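Brerkavell hand gripper and training kit: four months in

I do small-object work, which in our corner of the building means I spend my days teaching a robot arm to pick up things that would rather stay where they are. Pens, hairgrips, cotton buds, little brushes. Over the winter we bought the Brerkavell kit, and as Gisela Zapata keeps asking me whether her group at Tedton should get one too, I thought I'd write the whole thing up and send her the link (hello Gisela!).

The kit is a hand-held gripper with its own camera, a spare set of finger pads, a charging lead that's far too short, and the training software. You hold the gripper, do the job yourself over and over, and the software turns your recordings into something the arm can copy. We used to drive the arm about with a joystick to get the same sort of data, and I can't tell you how glad I am to see the back of that. A decent grasp by joystick took me the best part of a minute. With this I can do one, put the thing down somewhere else and be ready to go again before my tea's had time to brew.

Comfort first, as it's what I cared about most after the first afternoon. The grip is good. The trigger is light and springs back nicely. The weight sits too far forward, though, and after an hour my wrist starts to complain. Pieter Vanhove has bigger hands than me and says he doesn't notice it at all, so perhaps try one before you buy if you're on the small side.

The fingers are chunky. I did wonder whether they'd be any use on thin things, and for a while I thought we'd bought the wrong tool. A pen is fine. A mascara spoolie, with a handle not much thicker than a matchstick, is another matter, and that became our test piece because it's such a pain: skinny, light, and a different shape at each end. 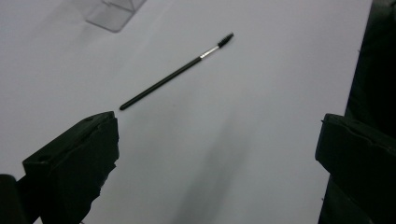
Spoolie on the white table, fingers open.

What we wanted to find out was pretty simple. If you train on one person's grasps, the arm learns that person's habits. Mine are terrible! I always go for the middle of the handle and I always come in from the same side. Horacio Escobar's idea was to have the software pick where the brush should lie next, so you couldn't get comfy with your favourite angle, and to throw in a share of recordings where you start badly on purpose and then put it right. He calls them recoveries. I call them fumbles, and I was very good at them.

We recorded 278 grasps of the spoolie between us. One version of the model was trained on plain recordings, with everybody placing the brush wherever they fancied. The other had the same number of recordings, but with the software choosing the spots and the fumbles mixed in. Then both had a go on the arm, with the brush in places neither had been trained on.

The plain one picked it up 55 per cent of the time. The other managed 80. I'd been hoping for a bit of a bump and I made Horacio run the lot again one evening in November, with me sitting there watching, and it came out near enough the same. Where the plain model falls down is when the first close misses: it lifts off with nothing in its fingers and carries on to the drop-off point quite happily. The fumble-trained one tends to back up and have another try. It's lovely to watch, if you're the sort of person who enjoys that kind of thing, and I am.

A few warnings before anyone gets carried away. It's one object, one table and one arm. Florencia Cáceres tried the same recipe on hairgrips and got a much smaller gain, and we don't really know why yet (my money's on the camera struggling with anything that flat). The plain recordings were also done first, when we were all still clumsy with the gripper, so some of the difference could just be practice. We should have mixed the order up. Next time.

Back to the kit. The software is the weak part. It crashed on me over and over in the first week, always while saving, and I lost a whole morning's work to it. An update sorted most of that. The screen for checking recordings is slow and you can't delete a batch in one go, you have to click each one, which is maddening when you've spent ages recording with a smeared lens. The "choose the next spot" feature is buried three menus deep and the manual gives it a single paragraph, when for us it's been the best thing in the box.

Support has been friendly. Uriel Palma on their help desk answered my long, grumpy email the same afternoon and sent new pads without any fuss. The pads do wear, by the way, so order extras at the start and save yourself the postage.

Would I buy it again? Yes, for thin, fiddly objects and for anyone still stuck with a joystick. If you mostly move boxes and mugs, the older Figueroa gripper does that perfectly well, and we still use ours. Four stars out of five, with the missing one for the software and that silly little charging lead.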